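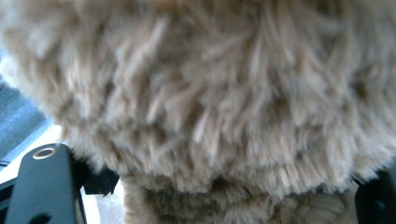 Bringing up the pile on an old soft toy

Long plush goes slightly matted in the end, however well it's loved, and the tufts start to clump into little points that run every which way. Don't be tempted by the washing machine just yet! I like to start with a dry brush, an old baby's hairbrush for preference, and work from the tips down in short, light strokes, holding the fur flat with my other hand so I'm not tugging at the backing.

The crease under the head is the fiddly bit - tip the toy back so the fold opens up, and go in gently with a clean toothbrush.

If it still looks tired after that, stir a small squirt of baby shampoo into 200 ml of lukewarm water, whisk it up, and dab on only the froth with a flannel. Wipe it over with a damp cloth, then leave the toy somewhere airy overnight (mine goes on the landing, well away from the dog) and brush it once more in the morning while you wait for the kettle.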